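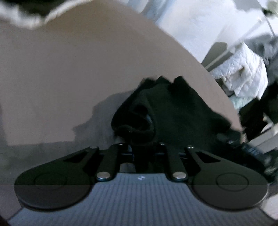
Attachment 1: gripper, rear view, black finger pads

Print | E-mail this ticket

Subject: Insect olfactometer – uneven airflow between arms
Status: Resolved
Site: Renholm laboratory, Toledo

January 2025. Begoña Benítez reported that mosquitoes in repellent trials favored the left arm of the Tridance unit even when both arms were left untreated. The set point was 1000 mL per minute per arm.

Support asked for readings at both outlets. The right arm was over 2 percent low. Cleaning the charcoal filter made no difference.

Ramiro Montes replaced the right inlet seal, last changed in October. Both arms then matched – 54 insects were released in a blank run and no side preference was recorded. Trials may resume.

0 comments | 2 shares
Contact Handley Support | © Handley | Back to top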